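Kelolell Robotics Club
Pre-Run Safety and Inspection Checklist, Mobile Base with Arm
Simulation stage and bench stage
Inspector: Estrella Quezada
Reviewed by: Yolandi Visser
Term: March

Fill in every line. Write OK, FIX or N/A, then a comment if there is one. A FIX in sections 1 or 2 stops the run until a reviewer has initialed it. Comments from this inspection are typed in below each item.

Section 1. Paperwork and people

1.1 Run plan posted where the whole team can read it. OK
1.2 Driver and spotter named on the run plan. OK
Comment: Estrella driving, Yolandi spotting. They swap after the second task.
1.3 Everyone at the bench has safety glasses, closed shoes and hair tied back. FIX, then OK
Comment: One student in sandals. Moved to the laptop table for the session.
1.4 Team knows the stop word. OK
Comment: The word is still "freeze." Two new members were told before power-up.

Section 2. Robot on the bench

2.1 Battery strapped down, no swelling, no bare wire. OK
Comment: Strap is worn at the buckle. Good for this term, replace over the break.
2.2 Emergency stop cuts drive and arm power. OK
Comment: Pressed with wheels off the bench. Both cut out.
2.3 Wheel bolts tight, no thread or tape wound on the axles. OK
Comment: Pulled a long piece of carpet thread off the left axle.
2.4 Arm joints move by hand with power off, no grinding. FIX
Comment: Second joint has a click near full extension. Lundum sheet says to check the set screw first. Arm stays folded on the real robot until this is signed off. YV
2.5 Marker plate clean and flat. OK
Comment: Wiped with a dry cloth. Do not use the spray cleaner, it lifts the print.

Section 3. Simulator setup (Orkby)

3.1 Correct world file loaded. OK
Comment: World 342. The last group left it on a different one, so check the number and not the thumbnail.
3.2 Robot model matches the real robot. OK
Comment: Arm and top marker both load.
3.3 Run length set. OK
Comment: 2000 steps, same as the run plan.
3.4 Start pose has clear floor on both sides. OK
3.5 Obstacles and wall fixtures looked over from the follow view before driving. OK with comments
Comment: The red hand truck is standing out on the wood floor between the wire rack and the orange door, so any straight line from one to the other needs checking against it. Its frame is thin and is drawn as little more than a narrow line in places. The two crossbars stick out to the right, on the door side. Driver should go by the toe plate and wheel on the floor for the width of the thing and add clearance for the bars. There is also a small pale gray item low down under the rack. Treat it as solid.
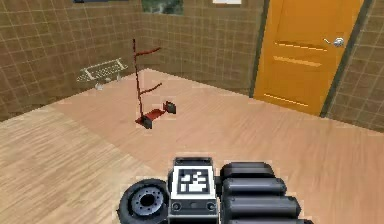
3.6 Collision shapes turned on for all loose objects. FIX, then OK
Comment: Hand truck had a collision shape for the base only. Yolandi added one for the upright and the crossbars. Saved to the team folder.
3.7 Speed limit set to the beginner value. OK
Comment: Stays there for the door task too. Cisneros team asked to raise it and was told no.
3.8 Arm stowed before any drive command. OK
Comment: The driver has to say "stowed" out loud and wait for the spotter to repeat it. This was skipped on the first try and the run was restarted.
3.9 Log file recording, name typed in. OK

Section 4. After the run

4.1 Number of contacts written down, with the object touched. OK
Comment: 2 contacts, both with the crossbars, before the fix in 3.6 was reloaded properly. None after. Estrella reran the approach with a wider turn and it went fine.
4.2 Log copied to the shared drive. OK
4.3 Simulator closed and world file left unchanged. OK
4.4 Battery off the robot and in the charging bag. OK
4.5 Bench swept, tools back on the board. FIX
Comment: 5 mm hex key missing again. If it is in your backpack please bring it back.

Open items carried to the next inspection

2.1 Battery strap, order a new one.
2.4 Arm joint click, check set screw, then full arm test with the spotter on the stop button.
4.5 Hex key.

Result: cleared for simulator driving. Not cleared for arm work on the real robot.

Initials: EQ, YV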